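Apartment setup lists, version four

Our congregation sets up apartments for newly arrived families, and I keep the household goods list. The first three versions were written from memory by people who had not cooked in the apartments afterward. Version four went into use in June. The notes below cover what changed.

The agency sends a required list. It fixes the minimum: one bed per person (married couples may share), one chair per person, a table, a lamp in each room without a ceiling light, and so on. It does not say much about the kitchen beyond plates, pots and flatware. Everything past that line is up to the sponsoring group, and that is where our lists had grown in odd directions. Version three had 125 items. It included a gravy boat and left out a can opener.

For version four I went back to the families we had worked with and asked what they bought in the first 28 days. The answers overlapped a lot. A large pot came up every time, larger than anything we had supplied. So did a rice strainer, a second broom, a power strip and a shower curtain liner that reached the floor of the tub. One family, named Mihăilă, kept the receipts in an envelope and lent it to me, and I was able to check the dates.

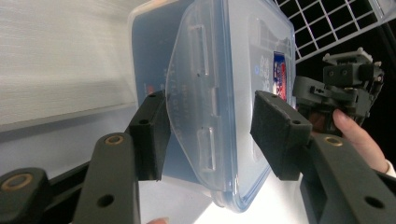 Food storage was the weakest part of the old list. We had written "assorted containers," and what arrived was a bag of tubs and a bag of lids with few matches between them. Families cook in quantity during the first weeks because visitors come, and leftovers need to go somewhere. The new line asks for clear plastic boxes with snap-lock latches, the kind with a wide tab that folds down over the side and has molded slots in it. Donors are asked to close every box before packing it. A box that does not close goes back. The quantity is 15 per apartment, in at least three sizes.

Linens are now packed by bed, with one labeled bag for each. Before, sheets came in a single carton and somebody had to sort them on the living room floor while the beds were still being put together. Twin and full flat sheets look the same when folded, so the size goes on the tag in marker.

The inventory moved from paper to Irora, which is a plain shared spreadsheet with a check-in column. It is slow on a phone. I have asked whether we can export it nightly, and have no answer yet.

Storage is still the Ronex unit, 16 shelves, with kitchen goods on the lower ones. The freight door sticks. Lift the handle before you turn it.

Version five will need a section for infants. We have a crib standard from the agency and nothing else written down.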